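Native plant propagation thread, because my seeds came up!! I sowed 200 camas seeds outside in December and just let the rain and cold do their thing.

14 comments 2 shares

Camas wants a long, cold, damp spell before it will sprout. Mine sat in a plain gritty mix with a thin layer of sand on top. First leaves look exactly like grass, so please label your pots (I've weeded out my own seedlings before, ugh).

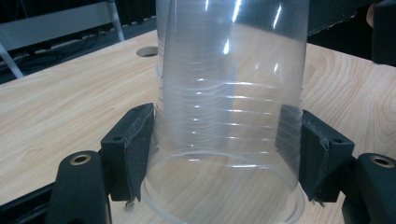
Clear plastic cups, nested.

Don't move them the first year! The bulbs are tiny, like a grain of rice, and they pull themselves deeper as they grow. I leave mine together until the second summer, then shift them while they're dormant.

812 likes 14 comments

Seed is from the Stodavdale swap, collected low on the Udel side where it stays soggy into spring. If your site dries out early, try to find seed from a drier patch. It really does seem to matter.
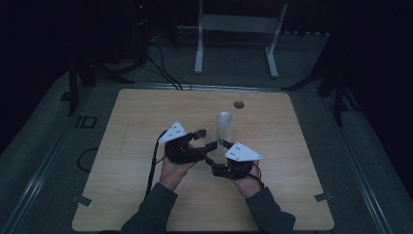
Vol. 2, No. 14

Been rereading my old Stavero plant newsletters and there's a great bit on slugs. They adore camas seedlings. I go out with a flashlight after dark and pick them off, and I'm weirdly into it now.

2 shares

Flowers are still years away and I don't even mind. Checkermallow is next, I'm nicking the seed coats tonight!

200 likes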